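Tretora: your questions about the table-clearing study

Thank you so much for all the kind messages since our results went up – we have tried to answer as many as we could on one page, and we have kept the maths out of it wherever that was possible. If you would like the full write-up, with all the graphs and the awkward bits, it is on the Wakstead pages under Tretora.

Last updated October 22, 2024
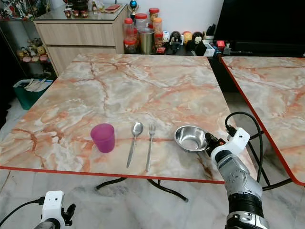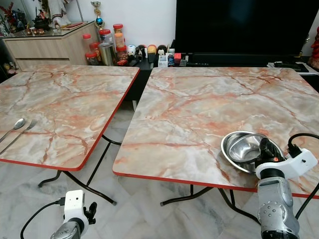

What were you trying to find out?

We wanted to know whether a two-armed robot that learns from people's demonstrations gets better at ordinary household jobs when it is taught with the moment of contact picked out for it. Most of what an arm does is travelling through the air, and a small mistake there hardly matters, but the last little stretch before the gripper meets something is where things go wrong. Take the rim of a steel bowl: it is thin, it is shiny, it curves away from the fingers, and if the gripper closes slightly too high it gets nothing at all. Our method, which we call Gindow, gives those short stretches more weight in training and leaves the rest of the movement much as it was.

How much data did you use?

The training set has 3704 demonstrations in it, and we held back another 524 for checking, which the model never sees while it is learning. They cover four kinds of job: moving a single item, stacking, unstacking, and passing something from one table to another.

Did it work?

For bowls, yes, and rather better than we had dared to hope! Gindow made far fewer missed grasps than the plain version trained on exactly the same demonstrations, and the ones it did miss tended to be near misses that it could recover from on a second go. For cutlery the difference was so small that we wouldn't want anyone to build on it. A spoon or fork lying flat on a table is a hard thing to pick up with two straight fingers, and we suspect the trouble there is more to do with the shape of the fingers than with the training.

How do you decide where "contact" begins?

We get this one a great deal, and it's a fair question. We look at how fast the wrist is moving and how far open the gripper is, and when the first drops while the second starts to change, we mark the start of a stretch. Wissam Obeidat wrote the first version of this back in April and it has been fiddled with ever since. It does sometimes mark a pause as a contact, usually when the person teaching has stopped to think, and we check a sample by hand to see how often that happens.

Why ordinary rooms and patterned tables?

A plain grey bench makes life very easy for a vision model, and we worried that we would end up with a lovely result that fell over the minute it met somebody's home. Veined table tops, reflections in polished metal and shelves full of ornaments are all things a model has to learn to look past. We did run a comparison on a plain surface too, and both versions did better there, with a smaller gap between them.

Does the left arm do anything?

In the stacking and single-item jobs it mostly waits. We still record it and the model still has to predict it, so learning to keep an arm quietly out of the way is part of the task. It comes into its own when a bowl has to be handed across.

How many tries does each score rest on?

Each job was run 20 times for each version, with the starting positions written down beforehand so that both had the same chances. We know that is on the small side, and the ranges in the write-up are wide for that reason.

Can I use the code?

Please do! The training code and the contact marker are both in the Masri folder, along with a short guide to setting them up. The demonstrations themselves will follow once we have finished tidying the labels – do write to us through the contact form if you need a few sooner, and tell us a little about what you have in mind.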